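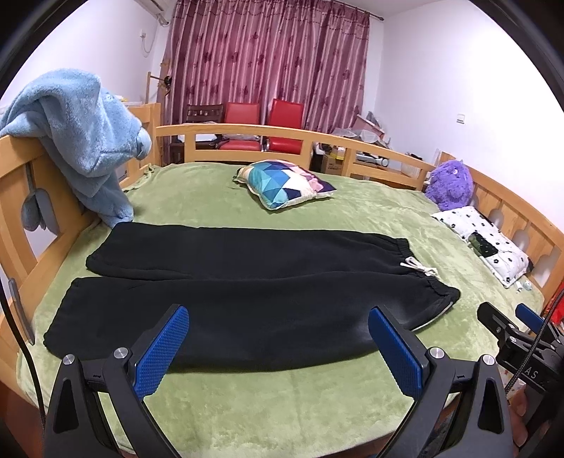

Ticket 229: left finger lags on close, hand-held gripper, folding station
Status: resolved, watching
Product: Henance two-finger gripper, blue diamond-grip pads
Site: Stilero, garment folding

Reported
Left finger arrives late when the trigger is squeezed slowly. Fast squeezes look fine. On pants the right pad touches the fabric first and pushes the near leg out of line before the left pad gets there. Worst on soft stuff like a waistband or a cuff over a plush blanket. Started in May, a little after the 2,000 cycle service.

First look
Love this kind of fault, because you can feel it with your thumb! Opened and closed the gripper with nothing in it. Right side smooth all the way. Left side has a tiny catch a little before the pads meet, then it lets go and catches up. Pads are good, no lifting at the corners, pattern still sharp. Wiped them anyway.

Tried
1. Unplugged the cable and worked the fingers by hand. Catch still there, so it's mechanical. Cable and encoder are off the hook.
2. Swapped left and right pads. No change. Swapped them back.
3. Backed off the two pivot screws on the left finger a quarter turn each. Catch gone! But now the finger had side play and the pads met crooked.
4. Took the left finger off completely. Found it: one washer on the lower pivot was in upside down, with the burred side against the arm. There was a neat bright ring worn into the black finish. Very satisfying.

Fix
New washer from the Mofokeng spares kit, smooth side to the arm. One small drop of light oil on each pivot, wiped off well so none gets near the pads or the clothes. Snugged the screws until the side play went away, then stopped. Checked the lower pivot on the right finger too, and that washer was fine.

Re-zeroed the opening in Hultico with the pads just touching. Old zero was off by about 2 mm, probably from the finger never closing the same way twice.

Result
Both pads now land together, slow or fast. Picked up a pants cuff by the very edge and it came up clean. Drawstring too, which I did not expect to get on the first try!

Left to do
Look at the left lower pivot again after 1,000 cycles. If the catch comes back, replace the arm, since the worn ring is already there. Service sheet needs a line about which way the washer faces. I'll write it up tonight and attach it to this ticket.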